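新闻动态 > 科研进展 > 机器人与自动化

Villcombe研究所发布手持夹爪示教阶段性成果

发布日期：2020年10月9日

Villcombe自动化研究所今日公布“手持夹爪示教”项目阶段性成果。该项目由研究所与Memeck公司联合承担，旨在研究操作人员以手持夹爪直接演示作业动作、再由机械臂学习并复现的技术路线，为小批量、多品种装配岗位提供更为便捷的编程手段。

据介绍，项目自启动以来已完成2,317条有效演示的采集，涉及拾取、放置、翻转、插接、整理等28种桌面作业。参与演示的操作人员共44名，其中多数来自Ouellet工厂的装配与包装岗位，此前未接受过机器人编程培训。全部演示均按照统一规程录制，经人工复核后入库，动作中断、定位丢失或夹爪开合信号缺失的记录不计入有效数据。

项目负责人Aaliyah Sawatzky在通报会上表示，传统示教器编程对人员的专业背景要求较高，产品换型时往往需要重新调试，周期较长。手持夹爪的两指结构与机械臂末端保持一致，操作人员在工作台前按照本人习惯完成动作，夹爪的位姿与开合量即可同步记录，无须占用生产线上的机械臂。“我们希望熟悉工艺的人员能够直接把工艺教给设备，”她说，“一名装配工对力度和角度的把握，很难用几行参数写清楚，但可以通过演示保留下来。”

除手持示教外，项目组同时保留了遥操作示教方式。操作人员在控制台通过主手远程驱动机械臂完成作业，主要用于高温、粉尘等人员不宜近距离停留的工位，以及需要核对机械臂实际可达范围的动作。项目组在Jovport试验场对两种方式进行了对照测试，共安排238组试验。结果显示，在常规桌面作业中，手持示教的单条采集用时明显短于遥操作；在行程较长、须绕开固定障碍物的作业中，遥操作所得轨迹更易于机械臂直接执行。项目组据此提出按工位特点分别选用、必要时两者结合的实施建议。

在数据质量方面，项目组针对指面衬垫磨损、台面反光、手部抖动等影响因素制定了检查要求。每班采集开始前，须对夹爪开合零位进行标定，并检查两指衬垫的贴合状况；台面照明发生变化时，须重新录制参考画面。相关要求已编入《手持示教采集作业规程（试行）》，供合作单位内部使用。

Sawatzky指出，衬垫属于易损件，其表面状态会影响夹持时的摩擦条件，也会影响指端在画面中的轮廓，因此规程将其列为单独的检查项目。各采集点应按班次填写检查记录，并与当班演示数据一并归档。

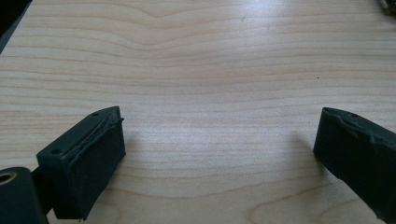 图：手持夹爪两指张开，置于浅色木质台面之上，指端上沿衬垫可见磨损与褶皱。

按照计划，项目组将于11月在Ouellet工厂开展第二阶段验证，重点考察机械臂在学习演示数据后，对来料位置偏移和工件外形差异的适应能力。验证期间，机械臂将在独立防护区域内运行，不接入正式生产节拍。Memeck公司负责夹爪硬件的维护与备件供应，研究所负责模型训练、试验组织及结果评估。

研究所同时表示，参与演示的操作人员均已签署知情同意书，采集数据仅用于本项目研究。第二阶段面向合作单位的操作人员培训安排将由研究所另行通知，有意参加的单位可与项目办公室联系。

（Villcombe自动化研究所 项目办公室供稿）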